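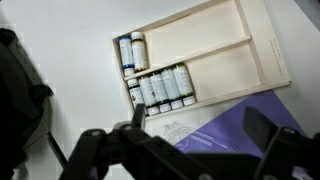

Karlijn Jacobs told me that she had stopped trusting colour names by her second winter of painting. One shop sold her an ochre that was nearly brown, another sold her an ochre like egg yolk, and both had the same word on the label. "You buy the word and then you must live with the colour," she said, and she laughed at me because I had written down the names of all my paints in a notebook.

I started to paint at forty-six, in the evening class in Jekonthorpe, when my English was still weak. The names of the paints were among my first real vocabulary. I learned "umber" before I learned "umbrella stand", and for a long time I believed that "burnt" was a kind of insult to a colour.

Ochre is the one that I went looking for. It is earth, washed and dried and ground, and people have used it for longer than they have used writing. In the parish book of Jekonthorpe there is a line from 1606 about payment for "yelow erthe" for the church wall. The clerk did not write where the earth came from. The wall was limewashed later, and in the corner behind the organ you can still find a patch of the old colour, as large as a tea towel.

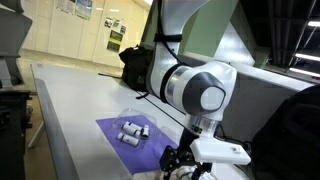 Cameron Grimshaw took me to the old pit in February. It lies above the village, 125 steps up from the lane, and the steps are bad. He dug there as a young man for a paint maker called Desmet, which paid by the sack and closed the pit when the cheaper synthetic colour came. He remembers that his mother would not let him into the kitchen in his work clothes. The yellow went into the bread, he said, and into the bath, and once into a christening dress.

I carried home one jam jar of the earth. To wash it you stir it in water, wait a short moment, and pour the cloudy part into a second jar. The sand stays behind. I did this five times and dried the rest on a plate above the radiator. With linseed oil it made a dull, warm yellow, a little gritty under the knife.

Karlijn looked at it for a long time in the class. She asked me what I would call it, and I said that I would ask Cameron. He calls it "the top stuff", because the better one was deeper down, under the water.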